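Häufige Fragen rund um unsere Hühner

Seit ich den Hof Jernum von meiner Tante übernommen habe, landen ständig dieselben Fragen in meinem Postfach. Also schreib ich die Antworten jetzt einfach mal auf!

Wie viele Hennen habt ihr eigentlich?
Im Moment 548, verteilt auf zwei Mobilställe. Im Mai kommen noch 115 Junghennen dazu, auf die freu ich mich schon riesig.

Kann ich ausgediente Legehennen bei euch abholen?
Ja, sehr gern! Einmal im Jahr geben wir eine Gruppe ab, mindestens drei Tiere pro Haushalt (allein werden Hühner todunglücklich). Schreibt am besten Sawsan Bitar, sie führt die Liste.

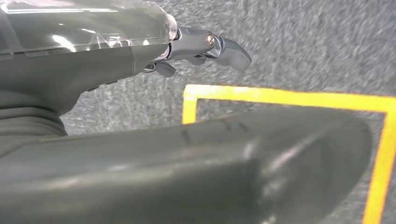 Greifer mit durchsichtiger Abdeckung

Wie transportiere ich die Hennen nach Hause?
In einer stabilen Kiste mit Luftlöchern und Stroh auf dem Boden, möglichst früh am Morgen. Bitte nicht im Wäschekorb mit Handtuch drüber, das hatten wir schon, und ich bin dem Huhn dann durch den halben Ort nachgerannt.

Legen die Tiere danach noch?
Meistens schon, nur eben unregelmäßiger. In der Mauser ist auch mal wochenlang Pause.

Muss ich meine Hühner anmelden?
Ja, auch wenn es nur drei sind. Fragt beim Veterinäramt nach, welche Formulare ihr braucht und wie das mit der Impfung läuft.

Wann ist der Hofladen offen?
Täglich ab 8 Uhr, bis die Eier weg sind.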